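Perguntas frequentes – Oficina de encadernação Bruto

Preciso de experiência para me inscrever?
De maneira nenhuma! Recebemos toda a gente com muito gosto, e a Stela Zamfir começa sempre pelo princípio, com calma – dobrar, furar, coser.

Quanto custa e quanto dura?
São 60 euros, material incluído, e cada turma tem 6 sessões.

Posso levar um livro antigo meu?
Claro que sim, traga-o bem embrulhado e vemos juntos o que se pode fazer. 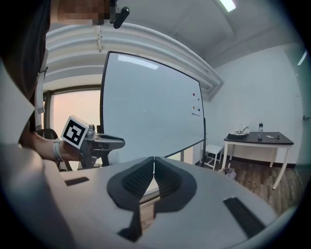

Quando abre a próxima turma?
Em junho, com 12 lugares.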